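The press release had 1,098 words

7/9/20

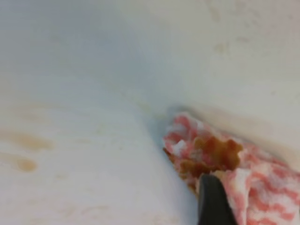 Pink and white stripes, slightly crumpled.

I spent four years writing press releases for a living, and I still can't read one without reaching for a pen. So when Malsha Haque asked me to look over the announcement for Zavstead, her neighborhood music program, I said yes before asking how long it was.

It was 1,098 words. The program teaches kids to play the trumpet. You could teach a kid the trumpet in the time it took to get to the second quote.

The first quote belonged to Severyn Stetsiuk, who runs the lessons and was "thrilled and humbled" to be launching. I have typed "thrilled" for a great many people and met maybe two who were. I called Severyn and asked what he'd say if a reporter phoned him. He thought about it and said, "We have more trumpets than kids, so please come." That went in the first paragraph.

Then came the cutting. Out went the history of the building, the word "synergy" (in a trumpet program!) and a full paragraph thanking Udeo, the print shop that did the flyers. Udeo got a sentence. Malsha argued for two, and we settled on one with a comma in it.

The final version was 403 words, with the phone number near the top. In the draft it had been at the bottom, under a line saying where to find more information, which was another phone number.

We sent it to the local paper, the radio station and a newsletter called Kudix that goes out to 252 people, my aunt included. The paper ran it in the events column with Stetsiuk spelled wrong. The radio station hasn't answered. Kudix printed the whole thing, plus the note I'd left for Malsha in the margin - "do we need this?" - right after the part about free parking.

Severyn has had six calls so far. One was about the parking.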